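Print this page | E-mail this page
Reading time: 3 min

Come put things away with us – tabletop helpers wanted at Oststead

We are looking for 16 people who like small objects, sorted desks and a bit of fiddly work. If you are the one in your family who matches the lids to the jars and can't walk past a cup of pens without pulling out the dead ones, please read on, because we would love to meet you!

Oststead is a small workshop on the second floor of the old Molter building, and this spring we are putting together a collection of everyday tabletop tasks. Putting a cap back on. Standing something up that has fallen over. Getting the pencils into the cup. They sound like nothing, and then you watch five people do the same one and they all go about it differently (some of them very strongly believe in their way!). We write those differences down, and we turn them into short task sheets that somebody else can follow.

The list has 146 tasks on it at the moment and it keeps growing. Some were sent in by people who came last fall, and a few of those are the best we have. 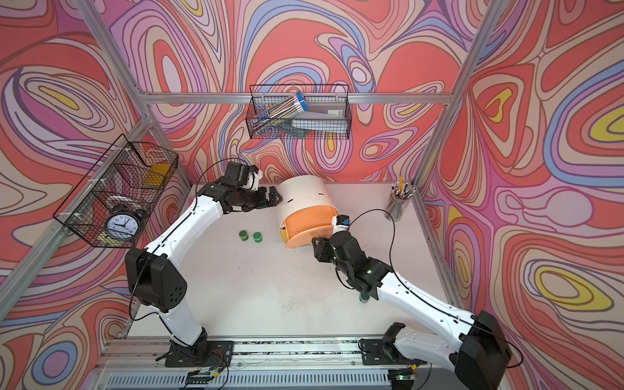 A visit lasts two hours. You get a white tabletop, a tray of things and a stack of sheets, and you work through them at your own speed. After each task you tell us what was annoying about it, what order you did things in and whether the wording made sense. Randi Lunde sits with you for the first few and takes notes, so you don't have to write anything unless you want to. There is a break in the middle with coffee, tea and whatever has come up from the Haugen bakery downstairs.

Who can take part

Anyone 18 or over. You don't need any training, and we are happy to have people who think of themselves as messy. Left-handed people, please do sign up – we had only two last time and they found problems in our sheets that the rest of us had read right past. If you have stiff hands, poor grip or need to sit the whole time, tell us when you write and we will pick tasks that suit you. The tables are at sitting height and there is an elevator from the side entrance.

When and what you get

Sessions run through May, mornings from 9:30 and afternoons from 1:30. You can come once or come back up to 8 times. We pay $23 an hour, including the break, and we cover your bus fare if you hang on to the ticket.

How to sign up

Write to Aslı Bayram with your name, the times of day that suit you and one small task from your own kitchen or desk that you think belongs on the list. It can be very plain. "Getting the last clothespin into the bag" is on there now, and we are fond of it.

Parking behind the building is for Pavlow customers only, so please use the street or come by bus. Bring your reading glasses if you use them, as the sheets are in fairly small print.

Contact: Aslı Bayram, Oststead, second floor, Molter building | © Oststead | Back to top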